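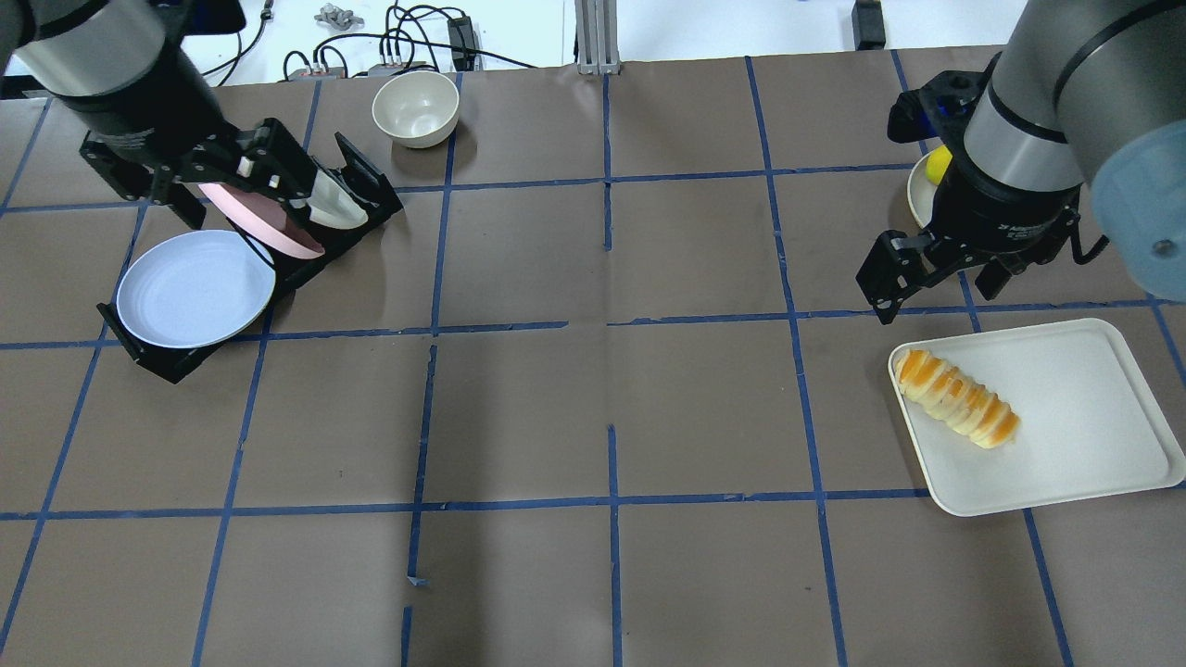 Page last changed in May

Trarkside had leased the pair of arms for a month, and Rocío Quintero got the job of deciding whether the kitchen should keep them. She had run a dish room for Metberg before this and did not see what was wrong with people.

"It knows plates," said Ho-yin Tam, who had come with the lease. "It's seen 1000 hours of plates."

"So has my nephew."

She pulled up a stool. Brown paper, blue tape, a black rack with a pink plate in it and a lavender one at the near end. A bowl sat off on its own. The left arm came down over the rack and stopped.

"What's it doing?"

"Planning."

She drank some coffee. The sheet from Inero said 700 items a shift, and she had folded it into her apron pocket so she could bring it out later, in front of Aníbal Salazar, who had signed for the thing.

The other arm was over by the lemon. Why a dish machine needed to know about lemons she didn't ask. There was a bread roll too, striped orange like a barber pole, lying across one side of a white tray with all that space left over.

"Who put the bread there?" she said.

"That's the start position."

"So a person did."

Ho-yin typed something. The left gripper sank a little, opened, and closed on the rim of the pink plate. It lifted. Rocío found she had stopped with the cup halfway up, and put it down, annoyed. The plate swung out over the paper, hung there a while, and went back into the rack one slot along.

"That was good," Ho-yin said.

"It was in the rack before."

"Sure, but it's in a different slot."

At 4 Aníbal leaned in the door and asked how it was going. She took out the sheet, smoothed it on her knee and read him the number – 700, out loud, twice. Then she asked him who was doing the lunch pans.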